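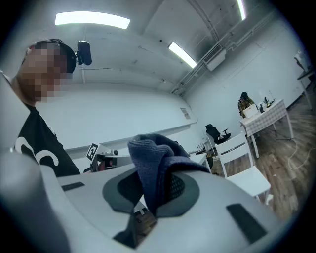
Tamunoemi Okeke has been sorting, pairing and mending knitwear for most of her working life, and she still thinks dark socks are the hardest thing in the trade. She runs Foltholm, a mending and clothing resale business in Havulthorpe that moved into a single upstairs room last June. The room has a white ceiling with long fluorescent lights, an air conditioning unit high on the wall, and a back table covered with a white-and-gray checkered cloth. A white wooden chair with a slatted back stands near a black office chair. Navy knit is what she wanted to talk about first.

"Navy and black look the same until you get them home," Okeke said. "Then you put them on, you go outside, and you have one of each. I've done it myself. I did it at my sister's wedding."

Her answer is to leave the dark pieces until last. Whites and light grays come first, then anything with a pattern. By the time she gets to navy and black, everything else is off the table and there is room to lay the pieces flat next to each other. She compares the cuffs before she compares the color.

"The color fades, but the cuff doesn't change much," she said. "Count the ribs if you have to. Look at the toe seam. If the toe seams are different, it isn't a pair, and I don't care how close the blue is."

I asked if the overhead lighting helped. She said it was good for finding holes and bad for telling blue from black. When she is stuck, she takes the piece over to the door and looks at it there.

Okeke learned to mend from a woman named Mrs. Ojo, who had a tailoring shop two streets from where she grew up. She started there at 15, sweeping up and sewing on buttons. Darning came later. Mrs. Ojo made her practice on the same gray sock for a month, cutting out the darn every time it was finished so that she had to start over.

"It got to be more darn than sock," Okeke said. "I still have it. It's in a drawer at home."

She no longer darns everything that comes in. A thin heel on a wool sock is worth an evening's work if the owner wants it back. A cheap cotton one with a hole at both ends goes in the rag bag. Sweaters nearly always get repaired, and elbows are most of the work. She will match the yarn if she can, but she doesn't spend long looking for it, and she tells customers so when they drop things off.

"People come in worried that the repair will show," she said. "I tell them it will show. If you want it not to show, there are people who do that, and they charge more than the sweater cost."

The business keeps a written log of everything that passes through. Last year's total was 1,621 pieces, counting a pair of socks as one. Okeke was not sure that was the right way to count. Her business partner, who goes only by Okon and was out on deliveries the day I visited, counts single socks separately in his own notebook, and the two sets of numbers have never agreed.

Singles are kept for 14 weeks. After that they are cut up for patches or stuffing. I said that seemed like a long time to hold on to one sock.

"It used to be 10," she said. "Then a man came in during the eleventh week with the other one. It was a nice sock, too – hand knitted, his mother made it. So we changed it."

Folding is the part of the work she would happily give to somebody else. She folds sweaters in thirds with the sleeves behind and does not hang them, ever. Socks are laid one on the other and folded once across the middle. She does not roll one cuff over the other, which she says stretches the top, and she gets a little short with people who do it in front of her.

The room itself has taken some getting used to. The last place was on the ground floor and customers walked straight in. Up here they have to climb the stairs with their bags, and some of them call from the street and ask her to come down. She does, usually. The rent is lower and she has more table space, and for now that decides it.

I asked what she was wearing on her own feet. She pulled up one pant leg, then the other. Both were green.

"I don't buy navy," she said.

By Kibet Masanja
2026-02-20

15 shares | 2 comments

Related
What to do with a sweater that has shrunk
Buttons: where to find old ones in Havulthorpe
A short guide to darning yarn
Moths, and what we tried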